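Capítulo 5
Regalar a clientes y socios: el obsequio como parte de la relación comercial

Voy a empezar este capítulo confesando un desastre, porque me parece más útil que empezar con una definición (la definición viene luego, no sufras). En mi primer trabajo, en una distribuidora de material de oficina llamada Zanov, me encargaron los obsequios de fin de año para los clientes. Yo llevaba pocas semanas en la empresa y me pareció el encargo más fácil del mundo. Pedí 200 agendas con nuestro logotipo en la tapa, bien grande, en dorado. Llegaron a los clientes en la segunda quincena de enero, cuando todos tenían ya agenda y la habían empezado a escribir. Uno de ellos me llamó para darme las gracias y, de paso, para preguntarme si podía devolverlas a cambio de folios.

Me acuerdo de aquella llamada cada vez que preparo esta parte del curso. El dinero estaba gastado, la imprenta había hecho su trabajo y el logotipo salía precioso. Lo que había fallado era todo lo demás: el momento, el destinatario, la utilidad y hasta el mensaje, porque una tapa con nuestro nombre en dorado decía mucho de nosotros y nada de ellos.

De qué trata este capítulo

En los capítulos anteriores vimos cómo se capta un cliente, cómo se negocia con él y cómo se redacta lo acordado. Ahora nos metemos en un terreno más blando, que muchos manuales despachan en media página: los gestos. Una cesta en Navidad, una planta cuando el cliente estrena local, una nota escrita a mano después de una entrega complicada, un detalle para el equipo que se quedó hasta las tantas cerrando un presupuesto. Son cosas pequeñas en la contabilidad y bastante grandes en la memoria de la gente.

Llamaremos obsequio de empresa a cualquier bien o servicio que una organización entrega sin contraprestación directa a una persona o a un equipo con quien mantiene, o quiere mantener, una relación profesional. Fíjate en las palabras «contraprestación directa». Si yo te doy una caja de vinos para que me firmes el pedido, ya no estamos hablando de obsequios, estamos hablando de otra cosa que se estudia en el capítulo de ética y que tiene consecuencias bastante feas. Volveremos sobre esa frontera en el apartado 5.4, con calma, porque no siempre se ve tan clara como en los libros.

También conviene separar el obsequio del artículo promocional. El bolígrafo que repartes en una feria es publicidad: lo das a cualquiera que pase, esperas que lo lleve encima y que alguien lea tu nombre. El obsequio va dirigido. Tiene un nombre y un apellido detrás, o al menos un departamento. Mis agendas doradas eran artículos promocionales disfrazados de obsequio, y los clientes lo notaron enseguida.

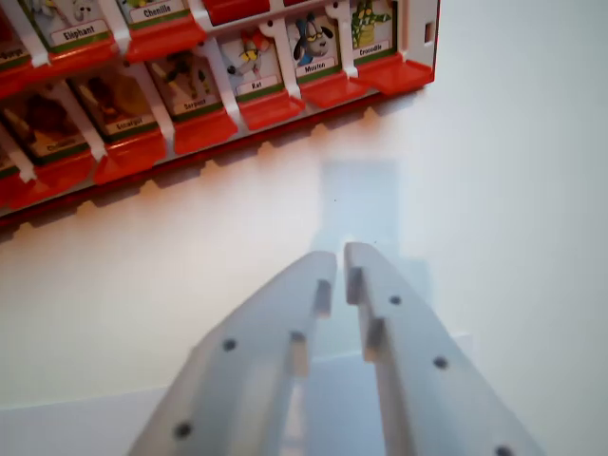
Esta confusión es carísima, por cierto. Cuando doy clase pido a los alumnos que abran los cajones de su casa y traigan lo que encuentren con logotipo. Aparecen llaveros, memorias de poca capacidad, abridores, un paraguas que no cierra. Luego les pregunto qué recuerdan de la empresa que se lo dio, y ahí se hace un silencio muy instructivo. En cambio, casi todos son capaces de contar con detalle algún regalo de trabajo que les hizo ilusión, aunque fuera barato y no llevara marca por ninguna parte.

El caso de la panadería Cunha

A lo largo del capítulo vamos a seguir un caso, igual que hicimos con el de los transportes en el capítulo 3. Cunha es un obrador que vende pan y bollería a hoteles y cafeterías. Tiene 14 clientes fijos, unos muy grandes y otros que compran dos bandejas al día. La responsable comercial se llama Catarina Teixeira, y cuando la conocí tenía un problema que quizá te suene: cada noviembre le daban una cantidad para regalos y cada noviembre la gastaba en la misma cesta para todo el mundo.

La cesta no estaba mal. Llevaba turrón, una botella de cava, unas galletas y un paté. El problema empezaba cuando mirabas quién la recibía. En uno de los hoteles llegaba a recepción, pasaba a dirección y allí se quedaba, mientras que los que trataban con Cunha a las cinco de la mañana, los de cocina, ni se enteraban de que existía. En una cafetería la dueña no bebía alcohol y regalaba la botella a un cuñado. Otro cliente, una empresa de catering llamada Nolano, tenía una norma interna que prohibía aceptar regalos por encima de cierto valor, de modo que devolvía la cesta todos los años con una carta amabilísima. ¡Todos los años! Y todos los años se la volvían a mandar, porque la lista de envíos se copiaba de la anterior sin que nadie la tocara.

Catarina hizo algo muy sencillo, que es lo que te voy a pedir en la primera actividad. Se sentó con una hoja y escribió, cliente por cliente, quién hacía posible que aquella relación funcionase. Salieron nombres que no estaban en ningún contrato: un jefe de partida, una recepcionista del turno de noche, el conductor que descargaba. A partir de esa hoja decidió cambiar la cesta única por envíos distintos. Para la cocina del hotel, un desayuno completo servido un día de poco jaleo. Para la dueña de la cafetería, una caja de tés. Para Nolano, una tarjeta firmada por todo el obrador y nada más, que era justo lo que sus normas permitían.

No te voy a contar todavía cómo le salieron las cuentas. Las veremos en el apartado 5.3 con la tabla delante, y prefiero que antes hagas tú el cálculo.

Las preguntas que conviene hacerse antes de comprar

Mi costumbre, después de lo de las agendas, es no abrir ningún catálogo hasta haber contestado por escrito a unas cuantas preguntas. Las escribo aquí tal como las tengo en mi cuaderno, que no es muy elegante pero funciona:

¿A quién va? A la persona, al equipo o a la empresa entera. Una caja de bombones para un equipo de 20 personas se acaba antes de que llegue el segundo turno, y el segundo turno se acuerda.

¿Qué celebra? Una firma, un aniversario, una mudanza, el final de un proyecto largo. Si no sé responder, suelo esperar.

¿Lo puede aceptar? Hay sectores enteros con límites estrictos, sobre todo en la administración pública y en la sanidad. Se pregunta antes, sin vergüenza. Un correo de dos líneas a recursos humanos evita el apuro de una devolución.

¿Cuándo llega? Diciembre está saturado. Un detalle en marzo, cuando nadie espera nada, luce muchísimo más (y el mensajero lo entrega en su día, que tampoco es poca cosa).

¿Qué tiene que hacer quien lo recibe? Cargar con él en el metro, meterlo en la nevera, buscarle sitio en una mesa ya llena. Un regalo que da trabajo es un regalo a medias.

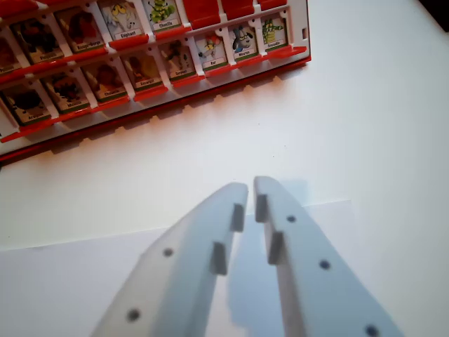
Juego de mesa con tarjetas ilustradas de animales.

Hay una sexta pregunta que no tengo en el cuaderno y que me hace siempre algún alumno: ¿cuánto hay que gastar? Mi respuesta suele decepcionar. Depende del margen que te deja el cliente, de lo que es habitual en el sector y de lo que tú puedas sostener en el tiempo, porque bajar de categoría de un año para otro se nota más que haber empezado modesto. En Jorkora, una asesoría con la que colaboré bastante después de salir de Zanov, fijaban un tope por destinatario y lo publicaban en la intranet. Cualquier empleado podía consultarlo. Me pareció una rareza el primer día y una maravilla al cabo de un mes, porque se acabaron las discusiones de pasillo sobre si este cliente merecía jamón o se quedaba en queso.

Cómo está organizado el capítulo

El apartado 5.1 repasa los tipos de obsequio más frecuentes, con sus ventajas y sus pegas: alimentación, objetos duraderos, experiencias, donaciones en nombre del cliente. A las donaciones les dedico más espacio del habitual, ya que generan malentendidos curiosos cuando se comunican mal.

El 5.2 se ocupa del calendario y de la logística. Es el más árido, lo reconozco, y también el que más me habría servido a mí con aquellas agendas. Incluye un modelo de hoja de envíos que puedes copiar.

En el 5.3 hacemos números con el caso de Cunha: coste por destinatario, transporte, embalaje y las horas de quien prepara todo, que casi siempre se olvidan.

El 5.4 trata los límites: códigos de conducta, registro de regalos recibidos, qué hacer cuando eres tú quien recibe algo que no deberías quedarte. Léelo aunque creas que no te afecta.

Y el 5.5, más corto, habla de la nota que acompaña al regalo. Tres líneas escritas por alguien que sabe con quién habla valen más que el lazo - y salen bastante más baratas.

Antes de seguir

Actividad inicial. Piensa en una empresa en la que hayas trabajado o hecho prácticas. Elige a uno de sus clientes o proveedores y anota qué personas intervienen en la relación, incluidas las que no aparecen en las reuniones. Junto a cada nombre, escribe lo que sabes de su jornada: horarios, lugar de trabajo, si comparte mesa, si viaja. No propongas todavía ningún regalo. Guarda la hoja, que la recuperaremos al final del apartado 5.1.

Si no has trabajado nunca, puedes hacer lo mismo con el centro donde estudias. La conserjería y la cafetería suelen dar mucho juego.

Términos que aparecerán en negrita la primera vez que se usen: obsequio de empresa, artículo promocional, destinatario real, tope por destinatario, registro de regalos, detalle de cierre.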